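To: Zalolance Household Services list
From: Linen and Wardrobe Desk, Nineck House
Subject: Re: Folding of dark garments on residents' beds

Dear colleagues,

Thank you to the Godinho branch for the enquiry below, which is quoted in full so that members who joined the list in May may follow the matter.

> The current guidance says that clothing is to be folded "on a flat, clean surface", and our staff have asked whether a bed with a bamboo mat on it counts as one. We also have no agreed method for long black garments. At present each member of staff folds them differently and the shelves look untidy as a result. Could the Desk please advise?
> Linen Room, Godinho

The answer to the first question is yes. A slatted mat gives a firmer surface than a bedspread alone, and it may stay in place while clothing is sorted. Staff should check the fabric border of the mat for loose stitching before they begin - knitted items catch on it easily.

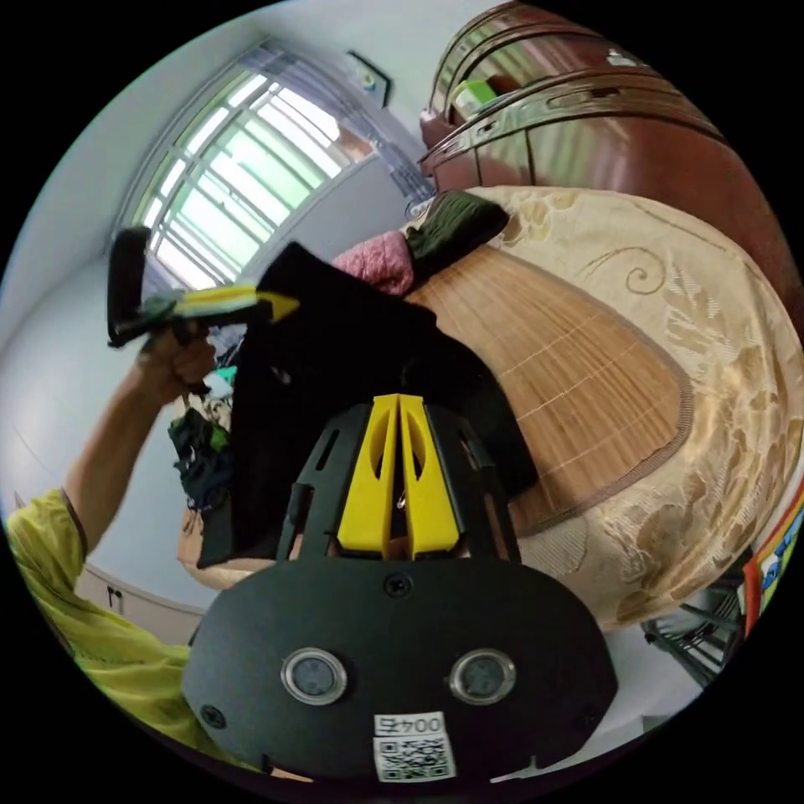

Black garment over the near side of the mat, with folded pink and dark green items towards the headboard.

Finished items should be placed at the head of the bed, and work carried out at the near side. Unfolded clothing is to be kept to one side and must not be mixed with finished pieces.

On the second question, the Desk recommends the following for long dark garments. Lift the garment by its upper edge and let it hang until the folds drop out. Straps or sleeves are to be freed and straightened first, as they otherwise leave a ridge which shows once the item is on the shelf.
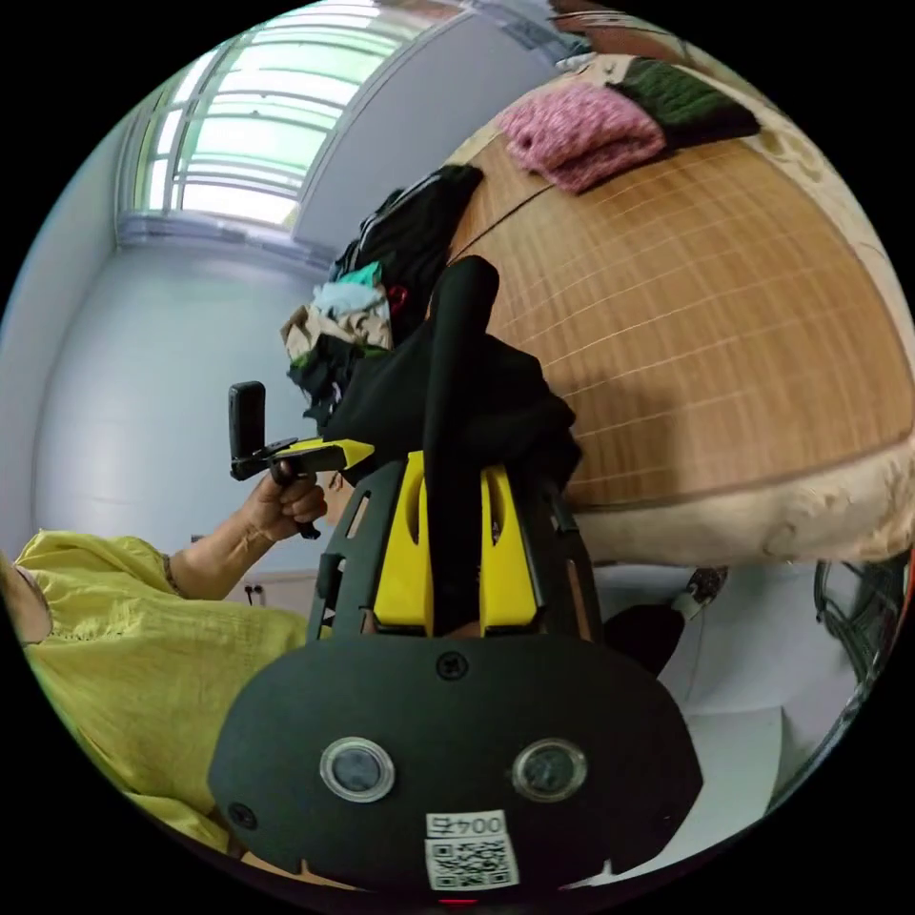
The garment should then be laid at full length and smoothed by hand from the centre outwards. Bring the long sides in to meet, and fold the length in 2. Soft knitwear should be given one fold fewer than woven cloth, and should not be pressed down.

Belts are to be removed before folding and stored separately. Small items in bright colours should be sorted apart from beige and pale blue clothing, particularly where they are awaiting a first wash.
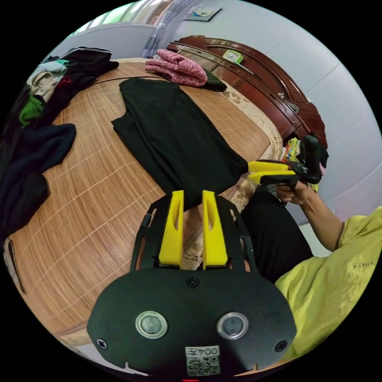
Branches should also note that shelf labels now follow the Harach list, which runs to 1,071 entries. Dark outer clothing is in section 6 and knitwear remains in section 2. Old labels may be used until stocks run out.

Comments on the wording should be sent to this list by Saturday. The revised sheet will then be issued to all branches.

Yours faithfully,
Linen and Wardrobe Desk
Nineck House, Zalolance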